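Home | Features | Food | Travel | Subscribe

The Second Life of Old Tablecloths

Rohani Tambunan buys tablecloths other people are done with. She has 300 of them, folded on shelves in a back bedroom, and most cost her less than a cup of coffee.

She started 16 years ago with one linen cloth from a church sale. It had a wine stain at one end, so she cut that end off and made napkins from the rest. Her sister asked for a set. Then a neighbor did.

Patterned cloth is harder to place than plain. Tambunan cuts it into long strips and lays them down the sides of a table, where the print shows and the plates don't cover it.

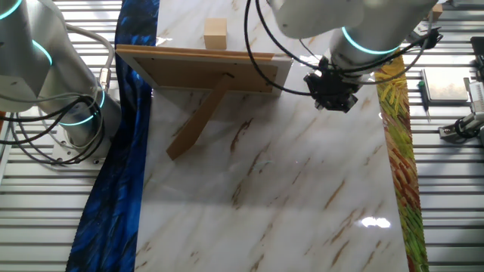
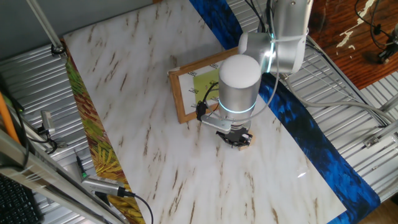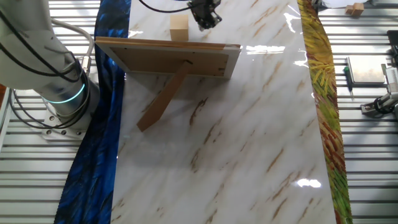

Washing takes the most time. She soaks old cotton overnight in cool water and never uses bleach, which weakens the thread. Rust marks get lemon juice and salt. Some stains stay.

Her friend Albane Carré sells the finished pieces at a market each March. A runner goes for $50, a pair of napkins for less. Last spring they sold out in two hours, and Tambunan went home and cut more.

14 shares | 2 comments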